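Cormier is a celebrity interview show, one hour, one host, one guest, and I have now watched all 17 episodes of it so that you can get on with your evening.

The host, Salim Wanyama, has a gift for silence. He asks an actress why she left her second husband, then looks at her until she fills the gap - usually with something her publicist will regret by Friday.
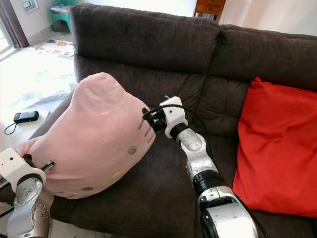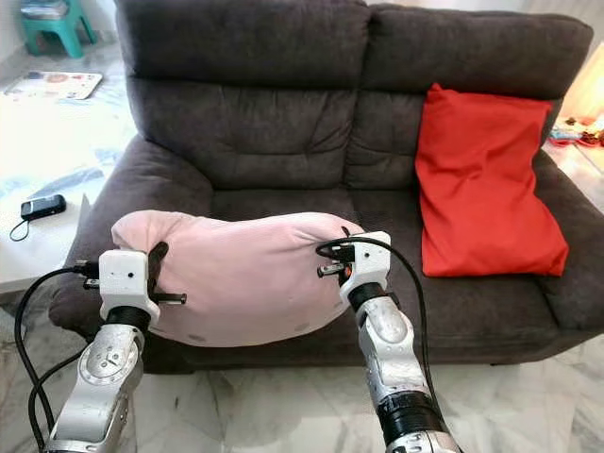
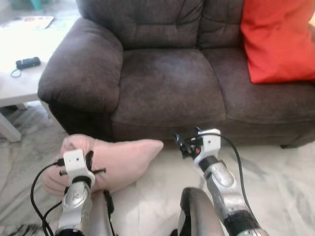 Episode 5 is the one to see. A soap star explains a feud over a borrowed wig for most of the hour, and Wanyama nods as if hearing a peace treaty. Episode 6 is a singer promoting a perfume called Lurker. Skip it.

The theme music sounds like an elevator with feelings, and the ad breaks are cruel. Still, I'd take this over 200 podcasts of famous people agreeing with each other. Three and a half stars, minus the perfume.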